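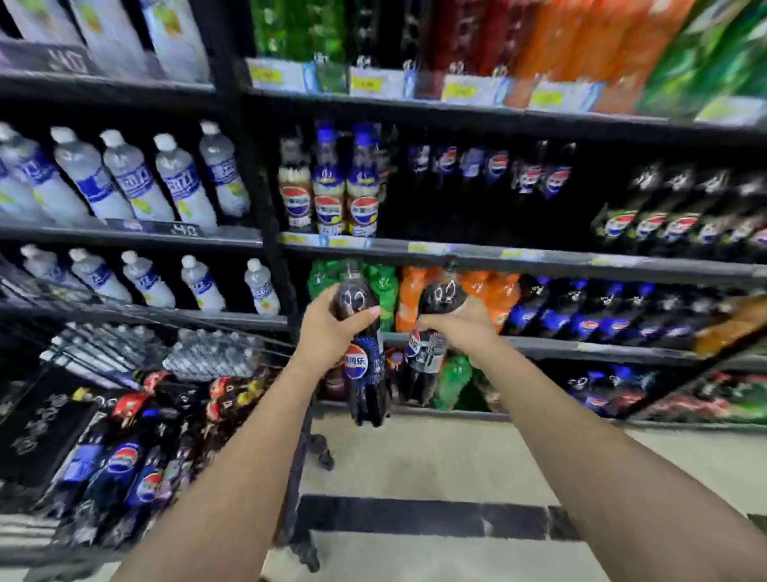 Figure 1. Two bottles of Pepsi, one with a blue label and one with a black and white label, held in front of the soft drink shelves.

Unit 4: Facing and rotating shelf stock
Retail Operations, handout 2
Zorica Hodžić

Facing means bringing product to the front edge of the shelf with the label turned to the customer. Rotation means the oldest date sells first. The two jobs are done together, one shelf at a time.

Large soft drink bottles are heavy and top-heavy when full. Take one in each hand at most. Grip at the shoulder or the neck, where the bottle narrows, and keep the cap pointing up.

Variants of one brand are the usual source of mistakes. The bottle shape and the cap colour may be the same while the flavour is different, so read the label before you put anything back. Check it against the shelf ticket as well.
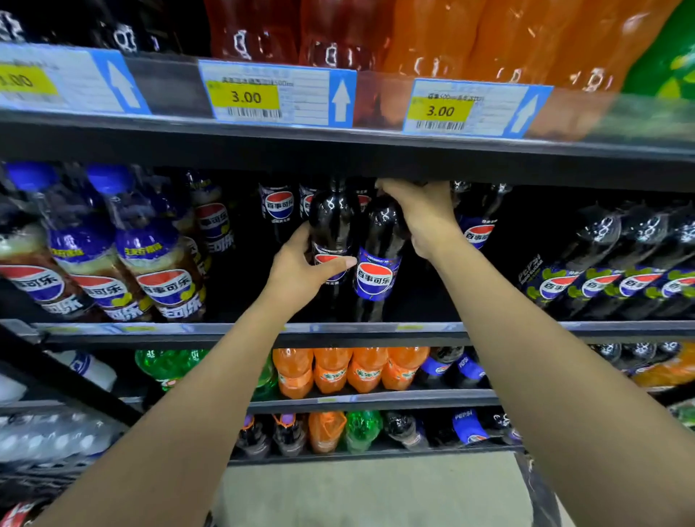
Middle shelves are the slowest to work. There is little clearance under the shelf above, and bottles at the back sit in shadow. Bring the front bottles out first, check the dates on the ones behind, then refill from the rear. Bottles lying on an angle should be laid the same way along the row, labels up.

Do not lean on the ticket rail. A ticket that has moved is a pricing error, and the customer is entitled to query it at the register.

For the practical, each pair will be given one bay at the Pomare store and 12 minutes. Record any short-dated stock on the Kanau sheet, by flavour and bottle size. Leaking or dented bottles go in the returns crate.

Reading before next class: Bakura case study, section on seasonal drinks.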